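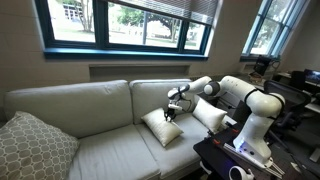 Brirnwood Short Film Festival: Frequently Asked Questions for Filmmakers

Submissions

When do submissions open and close?
Submissions open in January and close at midnight on the last Wednesday of June. The time is taken from the entry form, so allow yourself an hour or two if your connection is slow. We do not accept late entries.

What kinds of films can I enter?
Live action, animation, documentary and experimental shorts are all eligible. Films must run 39 minutes or less, including credits. Music videos can be entered in the experimental section. Commercials and trailers are not accepted.

How many films do you receive, and how many do you show?
Last year we received 3,672 entries from filmmakers in the US and abroad. We selected 527 for the first long list and showed a much smaller group over the four days of the festival.

Can I enter more than one film?
Yes. Fill out a separate form and pay a separate fee for each one. If two of your films are selected, they will play in different programs.

Does my film have to be a premiere?
No. It can have played at other festivals. It can't have been shown on television or put online for free in full before the festival. A password-protected link is fine.

I'm still finishing the sound mix. Can I send a rough cut?
Yes, as long as the picture edit is close to final. Put "work in progress" in the title field and tell us in the notes what is missing. You can replace your file once before the deadline. After that, we judge the version we have.

Do films need subtitles?
Any film with dialogue in a language other than English needs English subtitles. For English-language films, we ask for a caption file if you are selected. We don't need it when you enter.

Selection

Who watches the films?
Every entry is watched in full by two screeners. Films that either screener recommends go to the programming team, led by Nabila Bennani, who makes the final choices.

Will I get feedback?
We can't send written comments on individual films. Please don't write to the screeners directly.

When will I hear back?
All entrants get an email in September, whether or not they are selected. Check your spam folder before contacting us. The message comes from our entry system, Flilero, and some mail services filter it.

What is the Papadakis Prize?
It goes to the best first film by a director living in the region. The winner receives $500 and a place in the opening night program the following year. Check the box on the entry form if you want to be considered. There is no extra fee.

If Your Film Is Selected

What file do you need for the screening?
A DCP is preferred. We also accept ProRes 422 HQ with stereo or 5.1 sound. Please don't add color bars or a countdown at the start. The full list of specs is in your selection email.

Where are the screenings?
Most programs play at the Brasmont, which has two screens. Both are wheelchair accessible, and the larger one has a hearing loop. The late program on Saturday is held in the upstairs room and starts at 10 p.m. There is no elevator to that room.

Do I get free passes?
Each selected film gets two full passes. Additional cast and crew can buy tickets at the member price until the week before opening.

Do you cover travel?
We can't pay for flights. Directors coming from out of state can apply for two nights of lodging. Rooms are limited and go in the order that requests come in.

Can I withdraw my film?
Yes, up until the program is announced. Email the programming office with your film's title and entry number. Entry fees are not refunded.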